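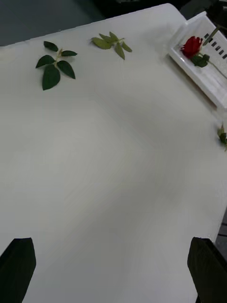 1/14
Finally getting round to writing up what happened with Kostia, as a few of you have asked after Edin's hand (it's fine, he's fine, more on that shortly). The job is rose stems and leaf sprigs off the white table and into the basket, over and over, and for most of the winter it was the calmest corner of the Plokosholm shed. Then we had a bad Monday.

2/14
For anyone new to my ramblings, Kostia is what we call the arm on the sorting table. The fingers are from Jurić, the controller is a Priton, and the bench was built by me and Edin Vukčević over more weekends than I'd like to admit to my family. None of it is fancy. I'm very fond of it all the same, so please read the rest of this as coming from someone who loves the thing.

3/14
Leaves are the hard bit, by the way. A rose with a decent stem is easy going, but a flat little sprig on a smooth white table is a misery to pick up. The fingers close, the sprig slides off to one side, Kostia has another go, and after enough goes it presses down harder than it should and trips a protective stop. Arm freezes, lamp goes amber, one of us wanders over and sorts it out.

4/14
So that morning it tripped on a sprig near the far edge of the table, same as ever. Edin walked over, saw the amber lamp, and reached into the basket to straighten a stem that was lying across the side. He's done that more times than either of us could tell you. We both had it in our heads that amber means stopped and stays stopped until somebody presses the blue button.

5/14
He had his hand in the basket when the arm started moving again. Nobody had touched the button. It lifted, swung across at normal working speed and came down over the basket, and one of the fingers caught him across the knuckles. He yelled, I hit the red mushroom on the post, and then we both stood there saying the same rude word at each other for a while.

6/14
He got a graze and a good bruise. We iced it, he had a cup of tea with far too much sugar in it, and he went to the clinic that afternoon because I nagged him. Nothing broken. It was a light arm with nothing heavy in its grip, and I've thought a lot since about how that part was pure luck and had no good planning behind it whatsoever.

7/14
We locked the power off and left it off. I know some people would have run it again straight away to see if it did the same thing, and believe me I was itching to, but neither of us was thinking clearly and the roses could be done by hand. Which they were, by me, very slowly, with a podcast on. My respect for the arm went up quite a bit by closing time.

8/14
The next day I pulled the log off the controller. It came out at 1298 lines, and I read the lot at the kitchen table with a highlighter like I was back at school. The protective stop was there, clear as anything. Then after a short wait came a line saying the stop had been cleared, and the source wasn't the button. The source was the program itself.

9/14
The cause, as best we can tell, was a setting for what the arm does after a light-contact stop. It can wait for a person, or it can wait a bit and carry on by itself. Ours had always been set to wait for a person. I'd updated the controller software the Friday before and reloaded our settings from a backup, and the backup was older than I thought it was. It came from our early bench tests, when we had it on auto-resume so we could walk off and get lunch.

10/14
So that one's mine, and I've told Edin so, and he was far kinder about it than I'd have been. I checked the pick positions after the update. I checked the finger force and the speed. I never checked what it did after a stop, though that was the one setting with somebody's hand on the other end of it. It wasn't on my checklist, and I'd written the checklist.

11/14
There's a second thing that bothers me nearly as much. The amber lamp looked exactly the same whether the arm was waiting for us or just waiting out its timer. We'd wired it to come on for any stop at all. It had also been tripping so often on the leaves that walking up and reaching in had become a habit, and I doubt either of us had looked properly at that lamp in months.

12/14
What we've changed. Auto-resume is off, and the restart now goes through a separate safety relay, so a stray setting in the program can't bring the arm back by itself. The lamp flashes if any kind of motion is pending. There's a hinged clear guard in front of the basket, and opening it drops power to the arm. And we've both gone back to the rule we had on day one, where you turn the key and take it with you before your hand goes over that table.

13/14
We also had a go at the thing that was causing the stops in the first place. Slower last bit of travel, softer tips on the fingers, and if it misses the same sprig five times it leaves it there and moves on to the next one. We used to get around 20 stops on a leafy day and it's well down from that. There are usually a few sprigs left on the table when I come in with my coffee, and I pop those in the basket myself (key in pocket!).

14/14
If you've got a little arm going in a shed or a garage somewhere, please go and trip a stop on purpose this week, stand well back, and watch it for a good long while with your hands in your pockets. Do it again after every update. I'm happy to share the new checklist with anyone who'd like it - it's a scruffy document but the stop test is at the very top now, in red. Edin says hello, and would like it known that he's still faster at roses than Kostia is, bruise and all.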